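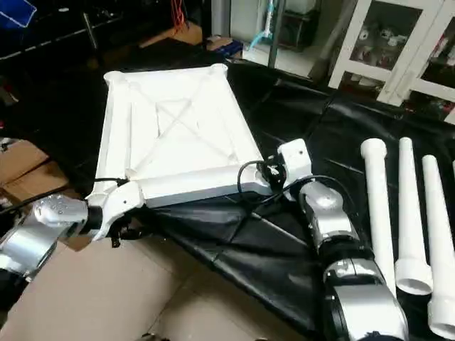

3.2 Ribs and stiffness

I got into ribbing because thin plastic panels sag, and I wanted to know how much of that a good rib layout can fix. We load-tested 67 molded panels at Wenness, and I'll admit I had a favorite going in. It was the crossed layout, the one in Figure 4, where two diagonal ribs make a big X inside a thick outer border. Plain parallel ribs were my baseline (cheap, easy to mold!), and every panel went through 2,000 load cycles before we measured the sag again.

Figure 4. White plastic panel with crossed ribs.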